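About Skeltar
Pipe Fittings and Connectors for Building Drainage 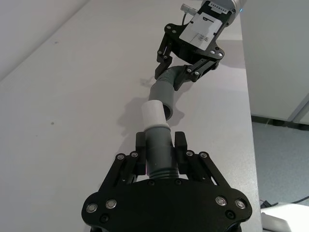

Waltraud Weidemann, writing to our customer desk in March, asked that we state plainly on this page which of our gray fittings accept white tube and which do not, as she had found the catalog difficult to follow on this point. We have revised the catalog accordingly, and each socket is now listed with the tube it is made to receive.

Skeltar supplies plastic fittings to plumbing contractors, trade schools and building maintenance departments. Our stock comprises 3535 items, among them straight couplings, elbows with corrugated sections, reducers and end sockets. The company employs 11 people at its office and warehouse.

Two product lines are kept in stock throughout the year. Prarkura covers rigid fittings for indoor waste lines. Bedora covers flexible and ribbed connectors – these are intended for work where a straight run is not possible.

Fittings are sold singly and by the carton. Orders of more than 2000 pieces are handled by the contract department, which also prepares written quotations for schools. Orders received before noon leave the warehouse the same day.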